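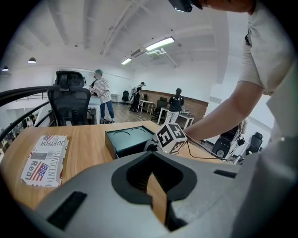

How does a robot know where its hand is?

Close your eyes. Touch your nose. Easy! Your brain always knows where your hand is. A robot hand doesn't get that for free – somebody has to build it in.

Our build is called Torkora. Its a shared workshop project, Tuesday nights, bring a snack. Rongrong Feng did most of the plastic parts. Haoran Cao does the code and also breaks the code.

So, the trick. Markers! Black and white square patterns, stuck on a cube. A bit like the code on a cereal box but with big chunky blocks. Each side of the cube gets a different pattern.

The camera looks for black squares. Finds one. Checks the pattern inside – ah, that side! Then it looks at the shape. Square looks small? Far away. Square looks squashed? Tilted. Do the math, and the computer knows where the cube is and which way its turned.

Why a cube and not one flat card? Turn a card sideways and the pattern is gone. Turn a cube and theres another side coming round.

Things that mess it up:
Fingers over the pattern. Very common.
Shiny tape. We used matte paper after that.
Moving too fast – blurry squares, no good.

Try it at home (no robot needed). Draw a thick black square on paper, put a blocky shape inside. Ask a grown up to hold it across the room and tilt it slowly. Can you tell wich way it's leaning? You just did the robot's job.

Next time: motors, and why ours squeaks.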